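Por que a bola aparece duas vezes? Os reflexos explicados

Quando a luz bate numa coisa, uma parte dela volta para trás. Chama-se a isso reflexão. É por causa da reflexão que vês a tua mesa, os teus sapatos e a tua cara no espelho.

Um espelho é muito liso. A luz chega e volta toda arrumada, na mesma ordem, e por isso a imagem fica nítida. Numa superfície áspera, como uma parede de tijolo, a luz volta espalhada para todos os lados. Vês a parede, mas não te vês nela.

Entre o espelho e o tijolo há muitas superfícies que refletem só um pouco. Uma caixa com paredes brilhantes e fundo de metal é um bom sítio para procurar. Se puseres lá dentro um brinquedo vermelho e redondo, perto da parede, pode aparecer uma mancha vermelha na parede e outra, mais fraca, no chão.

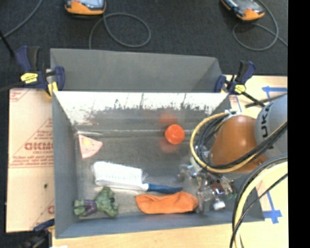
As manchas são desfocadas porque a superfície não é perfeitamente lisa. Cada risco manda um bocadinho de luz para o lado errado. Quanto mais riscos houver, menos se percebe a forma do objeto, embora a cor ainda se note.

A cor também conta. Um vermelho vivo dá um reflexo fácil de encontrar numa parede branca. Um objeto branco, como as cerdas de uma escova, quase desaparece nela.

Experimenta em casa

Precisas de um tabuleiro de metal, uma bola de cor forte e um candeeiro.

Põe a bola no tabuleiro e acende o candeeiro.
Baixa a cabeça devagar até os olhos ficarem perto da altura do tabuleiro. O que acontece ao reflexo?
Afasta a bola 2 centímetros da parede do tabuleiro e olha outra vez.
Troca a bola por um brinquedo verde e depois por um pano cor de laranja.

Aponta num caderno qual deles deu o reflexo mais forte.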